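Equipment Plan and Budget for a Hand-Held Gripper Data Kit: Laundry Pickup in Furnished Rooms
Kisthorpe Engineering Program, Senior Project Report, Section 3
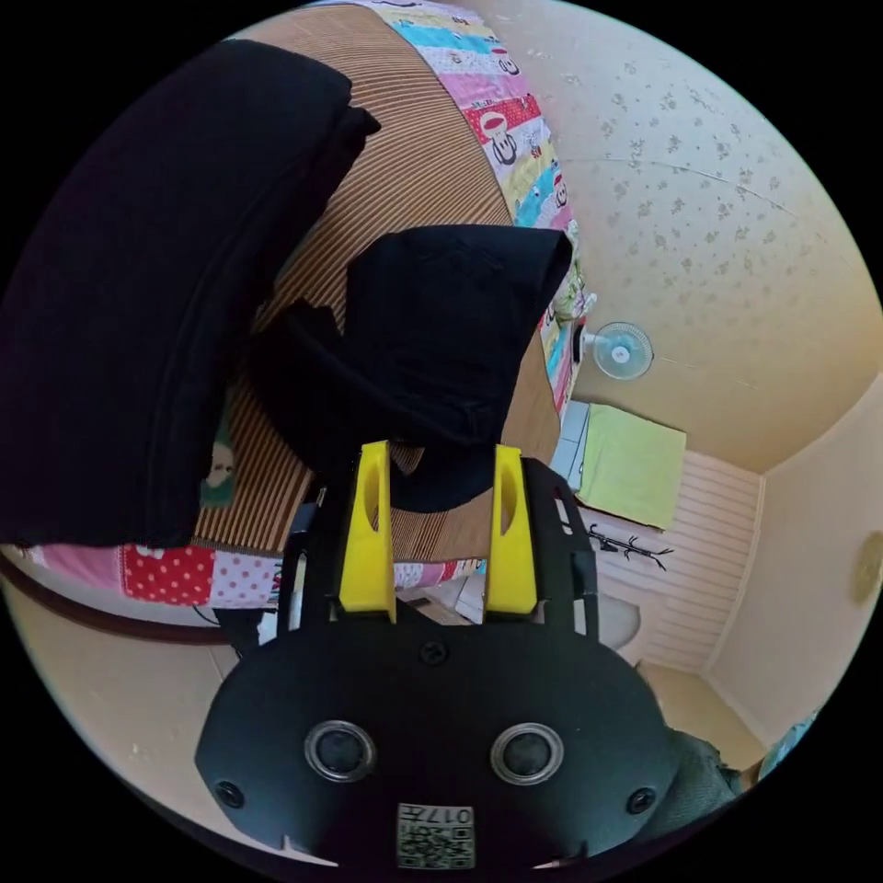
3.1 Scope of the purchase

The project needs demonstrations of clothing being picked up from beds and other soft surfaces. These are recorded with hand-held grippers, and the arm is added in a later phase. The equipment plan therefore has two stages. Stage one covers the hand-held units, spare fingers, storage and power. Stage two covers the arm and its mount. Only stage one is budgeted in full in this report. Stage two is given as a planning allowance and will be revised in July.

3.2 Requirements

The requirements were set before any quotes were requested.

R1. The hand-held unit and the arm-mounted unit must use the same finger geometry. If the fingers differ, contact points recorded by hand do not carry over to the arm.

R2. Fingers must be replaceable with ordinary tools in the room where recording takes place.

R3. Finger color must contrast with dark clothing. Black garments on patterned bedding are a large part of the target set, and a dark finger against a dark garment is hard to separate when the recordings are reviewed.

R4. Each unit must carry a machine-readable label so that a recording can be matched to the unit that made it.

R5. The unit must be usable next to a wall and beside low furniture. Bedrooms leave little clearance on the wall side of the bed, and wide housings were marked down for this reason.

3.3 Options compared

Three routes were considered.

Option A, purchase of complete units from Plunico. Lead time is the shortest of the three. The price includes calibration but not spare fingers. Replacement parts are sold only in sets, so a single broken finger costs as much as a pair.

Option B, purchase of a parts kit from Stefanou with assembly in the department shop. Unit cost is lower. Assembly and calibration labor falls on the project team, and the first unit takes much longer than the ones after it. Fingers can be ordered singly.

Option C, rental from Pravutent. Rental is cheapest for a short recording period but becomes the most expensive option if the period is extended by one term. Rented units cannot be relabeled or modified, which conflicts with R4.

Option C was dropped at this point. Options A and B both meet R1 through R4. Option A has the wider housing and scores lower on R5.

3.4 Recommendation

Option B is recommended, with 4 units ordered in one batch. Of these, 2 are for daily recording, one is a spare, and one is kept unused as a calibration reference. Ordering the spare later would save money in the current budget period, but a unit from a different batch would have to be checked against the others before use.

Spare fingers should be ordered with the units. Wear on soft goods is low, but the fingers are exposed and will strike bed frames, walls and floors. The plan allows for up to 40 single fingers over the full project, bought in two orders so that a change in finger design does not leave unused stock.

3.5 Items often left out of the estimate

The first draft of the budget listed only the grippers. The following lines were added after review: carrying cases, memory cards, a second set of chargers, label stock, replacement screws, and a set of garments owned by the project. Garments were at first assumed to be free. Borrowed clothing has to be returned, which makes repeat sessions with the same item difficult. Bedding is treated the same way.

Travel between recording sites is charged to the department and is not included.

3.6 Schedule

The order request was submitted on February 23, 2023. Assembly is planned for 23 working days, including calibration. Acceptance of each unit requires a full open and close cycle under load, a readable label, and a test recording on a made bed with at least one dark garment. Units that fail go back to the shop and are not used for data until retested.

Stage two purchasing does not begin until all units in the batch are accepted.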